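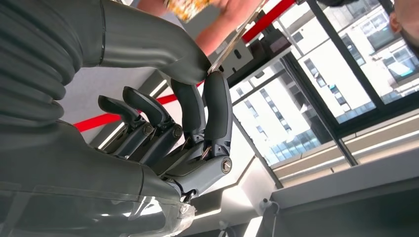 **WORK & TOWNS**

Brorkthorpe lost its last shoe repair shop in April. Severyn Hrynyshyn had run it for most of his working life, and 436 pairs were still on the shelves when he locked up.

He mailed cards to the owners. Most came by within a month - a few paid for work they had forgotten ordering. The rest went to Radwan, the next town over, where a younger cobbler took the stitching machine too.

The storefront is for rent at $805 a month. Hrynyshyn still resoles boots at home for two old customers.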